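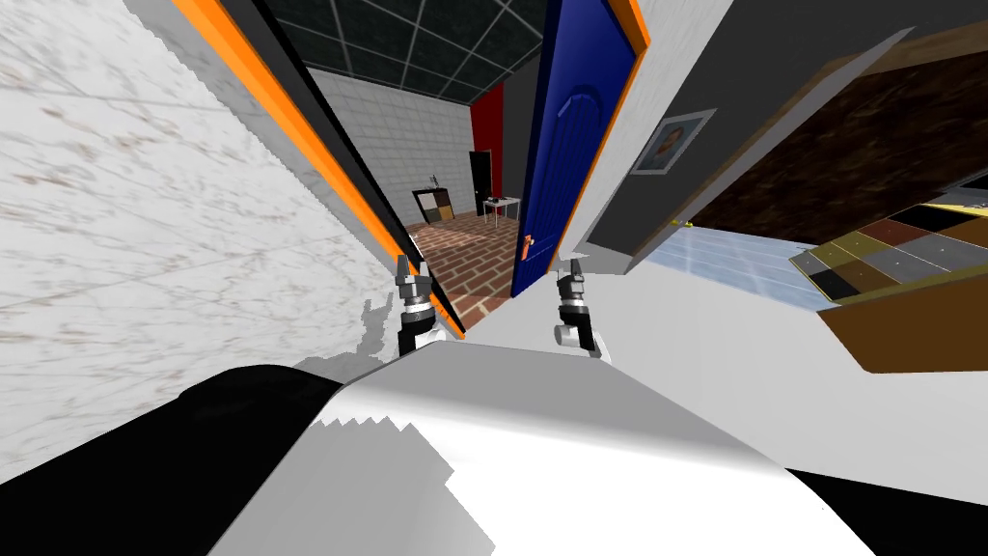
Vonero home simulator, worth the subscription?

kidus_z
Has anyone here paid for the Vonero door and room pack? I'm on the trial, which is generous in the way a supermarket cheese sample is generous, and it runs out in March. I want to practise getting a two-armed robot through doorways before I let anything near the doors at work, which are old and which my boss likes. It's 90 a month for the hobby tier and I'd like to hear from people who've gone past the tutorial.

Purkside_Eusebio
Paid for it, still paying for it, mostly through forgetting to cancel. The doors are the good bit. Handles, hinges and frames all behave sensibly and you can set how stiff they are. The decorating is another matter. I don't know who picks the colours but I've had orange door frames with a blue door in them, and a wall done in marble like a hotel that's about to go bust.

brayanp
The colours are random on purpose. If every door it trains on is white it'll only ever know white doors, and then it meets a blue one at your nan's and has a crisis.

Purkside_Eusebio
I know why they do it, Brayan. I'm saying my eyes hurt.

kidus_z
My nan's door is brown, for the record. What about the head view? Mine looks straight down the robot's own front and I get a great sweep of white body across the bottom with the doorway somewhere beyond it, all on a slant. Is that a setting or is that just life?

Roxana H
Bit of both. There's a slider for head tilt under Robot > Posture, and a separate one for roll that's hidden until you tick "advanced". Mine was miles off when I first installed it. Level the roll first, then do the tilt, and save it as your own preset because updates put the default back without a word.

I wouldn't get rid of the body in the view, though. A real one would see itself as well. If you train without it you'll have a lovely time in the simulator and a horrible one afterwards.

brayanp
Agree with Roxana on that, and I'd leave some tilt in too. Real heads get knocked.

Roxana H
Some tilt, yes. Not enough to make the poor thing look as though it's coming off a ferry.

paweena.c
Going to be the grump. I had the pack for 5 months and dropped it. Things I didn't like:

Shadows. You get hard stair-step edges on smooth surfaces, worst on pale ones, so the robot's own body looks as if someone's been at it with pinking shears. I asked support and was told it was "within expected quality for the tier". Lovely phrase. I've started using it about my cooking.

Furniture. The small cabinets all come in bathroom-tile patterns. I know, I know, random on purpose. But there's random and there's a checked cupboard on a brick-pattern floor.

Price. It was 70 when I joined.

What I did like was the far rooms. You get a proper second room through the doorway with its own floor and its own furniture, so the robot has somewhere to be going. Watkins gives you a door standing in a grey void, like the end of a bad play.

Purkside_Eusebio
The Watkins void has a certain dignity.

brayanp
Can't agree on the shadows. I've trained the same door task with soft shadows and with the jagged ones and couldn't find a difference worth mentioning. You're judging it as a picture and the robot isn't.

paweena.c
I'm judging it as a thing I was paying for. If the shadows don't matter they can knock something off the bill.

brayanp
Fair, but then it's a complaint about the bill.

paweena.c
It was always a complaint about the bill.

kidus_z
Did the roll slider, Roxana, thank you, my neck has forgiven me. New problem. When I bring both grippers up in front of the doorway they take up a good bit of what I need to see, and the right one ends up next to the open door. Do you drop the arms before going through or go in with them up?

Roxana H
Drop the one nearest the door once it's open. I keep the other half raised. With both up I kept clipping the edge of the door and the log filled up with "contact: door leaf", which I now hear in my sleep.

Purkside_Eusebio
I go through with both up and accept the contact. It's a simulated door. It can't invoice me.

Roxana H
And when it's a real door?

Purkside_Eusebio
Then I'm in the garden.

kidus_z
Last one and I'll leave you be. Dukbridge do a one-off licence for 110, no subscription. Anyone?

paweena.c
Had a go on a friend's copy. Fewer rooms, nicer light, and the handles are dreadful. They turn if you so much as look at them. Fine if you mainly want to drive about, useless for learning to open anything.

brayanp
Seconded on the handles. For doors I'd stay on Vonero for a couple of months, get what you need and cancel. Put a reminder in your phone so you don't do a Eusebio.

Purkside_Eusebio
Just checked and I've been charged again this morning.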